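About Gurnlow Workshop

Gurnlow is a shared workshop with 13 members, one decent bench drill and a robot arm called Stubbs. We started when Anahera Donnelly got fed up with videos of home-built robots folding shirts and wanted to see how much of it would hold up in a cold unit in November. Not much, so far. We're still at it.

Stubbs was built here from a kit base and a good many parts we cut ourselves. The gripper is our fourth. Rekha Namboodiri wrote the control code and is the first to say it shouldn't be trusted near anything you like. We test on small household things, as large foam cubes make any robot look clever.
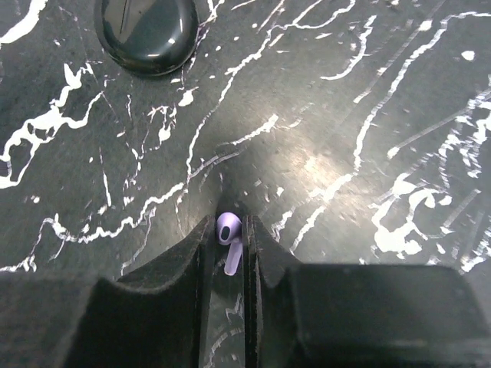

Lavender earbud between the gripper fingers, charging case behind.

Our rule is 60 tries before anyone may say a task works. Dropped counts as dropped, even if it was "nearly there". A film of one good go doesn't count at all, and we don't put them on this site.

People ask whether a machine like this will be useful at home. We doubt it, at least for the money, and we'd want to see the failures before believing anyone who says otherwise. Ours are written up in the blue folder by the door.

Membership is open to anyone who will sweep up after themselves. No experience needed. We don't sell kits, run courses or take sponsorship. Visitors are welcome from 4 in the afternoon; ring the bell twice, it sticks.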